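Pre-Purchase Inspection Checklist: Two-Arm Laundry Handling Cell
Site: Lokance, ground floor test bay
Inspector: Mererid Gough
Budget review: Aurélien Carré
Revision: June, second issue. Replaces the first issue in full.

Scope
Covers the existing cell and the items needed to decide on a second one. Options under review are the Vadham arm pair and the Uzor arm pair, both with electric two-finger grippers. Mobile bases are out of scope. Ratings are Pass, Fix before order, or Open. An Open item holds the purchase request until it is closed in writing.

Section 1. Floor and work area

1.1 Floor level and free of trip hazards inside the reach envelope.
Pass. Comment: marking tape not yet laid. Tape is in the consumables line and needs no separate approval.

1.2 Fixed furniture located and entered on the layout drawing.
Fix before order. Comment: drawing still shows the old bench position. Lokance to reissue.

1.3 Clearance to walls measured with both arms at full extension.
Open. Comment: measured for the left arm only. The right arm has to be done with the gripper fitted, fingers open. The supplier's reach figure stops at the wrist flange and should not be used for this.

1.4 Wall surfaces checked for contact marks.
Pass with comment. Marks are present. Cause not established. Photograph again after the next 80 cycles and compare.

Section 2. Arms and grippers

2.1 Finger mounting screws torqued and paint-marked.
Pass.

2.2 Fingers free of cracks, burrs and sharp edges that could snag cloth.
Pass. Comment: check by drawing a scrap of knit fabric over each tip. Gloves hide small burrs.

2.3 Connectors seated and locked at each gripper.
Pass. Comment: the plugs are keyed but do not latch. Uzor offers a latching version as a paid option. Priced in Section 4.

2.4 Cable slack adequate through full wrist rotation.
Fix before order. Comment: slack is adequate, routing is not. See note after the pictures.

2.5 Gripper force limit set and recorded.
Open. Comment: value is set in software but no record sheet was supplied. Tornell to provide one for each gripper.

Section 3. Task check, red and white garments

3.1 Gripper opens fully and releases on command.
Pass, both sides.

3.2 Garment lifted clear of basket without dragging the basket.
Open. Comment: an empty basket and a full basket behave differently. Repeat with one, two and four garments.

3.3 Wrist camera view usable with fingers open.
Pass. Comment: lens to be wiped at the start of each shift. Add to the daily sheet.

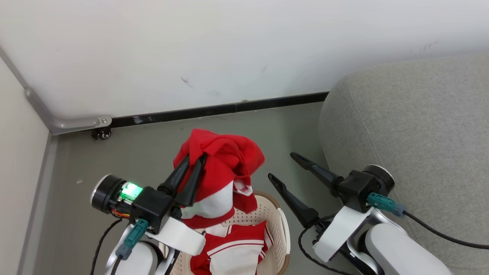
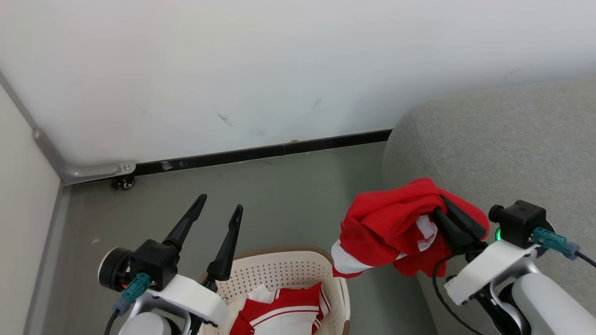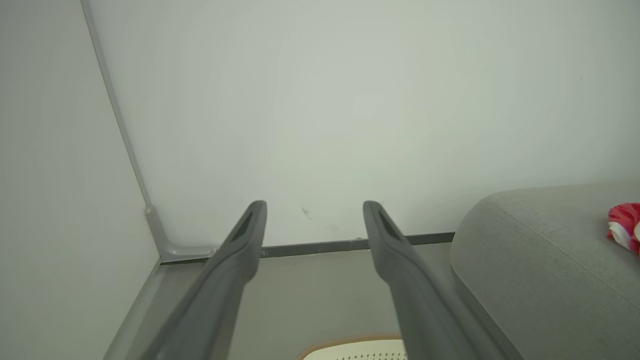 Note on cabling and the equipment budget. The first issue of this checklist treated cable management as a consumable and put it under the same line as tape and wipes. Carré asked for it to be moved to capital cost, and this issue does so. Each gripper in the head camera views has a teal connector at the actuator with a black cable leading away from it, and in both views the right-hand cable runs off toward the side where the sofa stands. A cable on that path can be caught between arm and upholstery. The remedy is a sleeve and two clips per arm, routed back along the forearm, plus a spare cable for each side. If the second cell is ordered without these parts, the same retrofit will have to be paid for twice, once in parts and once in bench time.

Section 4. Budget lines

4.1 Spare finger pairs.
Quantity 10. Comment: one drawer, labeled by side. Do not mix fingers from different print batches on one gripper.

4.2 Latching connector option, full set for one cell.
159 dollars. Comment: recommended. Fit at the factory.

4.3 Cable sleeves, clips, spare cables, guarding and installation labor for one cell.
3392 dollars. Comment: Carré has accepted this figure for planning. It excludes freight. A written quote is still needed.

4.4 Baskets.
No charge to project. Comment: keep to one model with a perforated side. A change of rim height means the approach height has to be set again, and that time is chargeable.

4.5 Service contract.
Open. Comment: Vadham quotes by the year, Uzor by the visit. Convert both to a cost per operating hour before comparing. Visits for operator error are billed separately under either contract.

Section 5. Stop functions and access

5.1 Emergency stop reachable from the operator position.
Pass.

5.2 Arms hold position on stop and do not drop the load.
Open. Comment: tested unloaded. Test again with a garment held in each gripper, one side at a time, then both.

5.3 Power can be isolated and locked off.
Fix before order. Comment: the isolator accepts a padlock but no padlock was on site. Buy two, keyed differently.

5.4 Restart requires a deliberate second action.
Pass.

Open items and owners
1.3 Gough
2.5 Tornell
3.2 Gough
4.5 Carré
5.2 Gough, with Tornell present

Items marked Fix before order go to Lokance facilities as a single work request. Return signed sheets to Gough by 4 p.m. on the day of the retest. Unsigned sheets will be treated as Open.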